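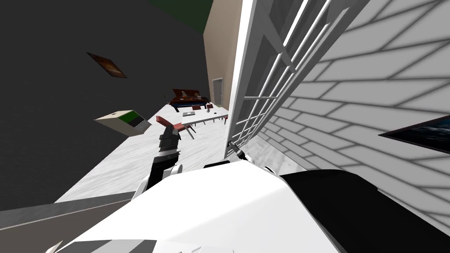
Figure 1. The meeting room in our simulation, from the robot's side, with the long table and red chairs.

Home | Projects | Reports | People | Contact
Search this site Go
Filed under: Student projects, Automation at work

Room robots at Hakbridge: what changes for the staff
Brodie Treloar and Anahera Partington
17 September 2018

Hakbridge rents out meeting rooms and has 16 people on its room staff. Between bookings they put chairs back, wipe tables and collect things left behind. The firm is thinking of giving part of this work to a two-armed robot. We built a rendered room to try the tasks in, and interviewed five of the staff.

The chairs were the hardest part to plan. A chair near the robot can hide behind its own hand, and the far ones look very small. Laptops are a separate matter. Staff told us they never move one without asking, so we set the robot to leave them alone and send a message to the desk.

Hemi Sheehan, who runs the late shift, expects to lose the lifting and gain the messages. He was not against it – his back is bad – but he wanted to know who answers when two rooms call at once. Ashton Hoani was more worried about hours. A room change is paid as 25 minutes, and if the robot does the chairs that figure may be cut.

We think the pay rule should be settled before any trial. Staff should also be able to stop the robot without ringing a supervisor. Tipene Ngata has agreed to take both points to the firm, and the second round of interviews will ask about training.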